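Toda Veltlow desk mat, long-term review
19 July 2025

I bought the Veltlow in February to replace a cloth mat that had started to fray along the front edge. It is a one-piece felt mat with a rubber backing, sold by Toda in a single size. The color is listed as Rastby, a mid gray. Mine has been on the desk every working day for a little over 4 months, apart from a short stretch when I took it off to compare it with the bare wood.

Surface. The felt is dense and short, and there is no visible grain. Tracking is consistent in both directions. At the sensor settings I use for drafting, the pointer stops where I expect it to. Starting friction is higher than on bare wood, and I noticed it for the first 15 minutes or so of each session during the first week. After that I stopped noticing. People who play fast games will probably want a smoother mat. For spreadsheets, drawings and text, the extra drag helps with small corrections.

Backing. The rubber holds well on a finished tabletop. It picks up dust, and once it has done so the mat creeps toward the user when you lean on it. Wiping the underside with a damp cloth restores the grip. There was a smell on unpacking that took 17 days to clear in a closed room. I would air it out before first use.

Edges. Unstitched. I expected this to be the weak point, and so far there is slight fuzzing at the right corner, where my sleeve crosses it. The left edge is as it was when new. The corners arrived curled from shipping and flattened overnight under two books.

Cleaning. Toda says to spot clean only. Coffee came out with cold water and a drop of dish soap, though the area stayed stiff until I brushed it. Eraser crumbs are the larger problem – they work into the felt and have to be lifted out with tape.

Noise. Keyboard sound drops noticeably. The change is mainly in the low thump that the desk used to carry, and key click is much the same.

Price. I paid 135 including shipping, which is high for a piece of felt and rubber. A cut-to-size sheet from an office supplier would do most of the same work, with a worse backing.

Verdict. Recommended for desk work if the price is acceptable. Not recommended for anyone who eats at the desk. A light mouse with good feet works perfectly well on plain wood, and a mat is then mostly a matter of noise and wrist comfort.
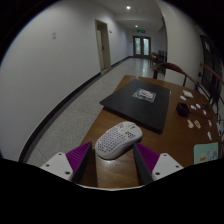 Ryszard Stępień: Mine fuzzed along the whole front edge, so I ran a thin line of fabric glue down it and trimmed it once it had set. It has held since. Did you find the felt got any faster with wear? Mine did, but only in the patch where the mouse sits.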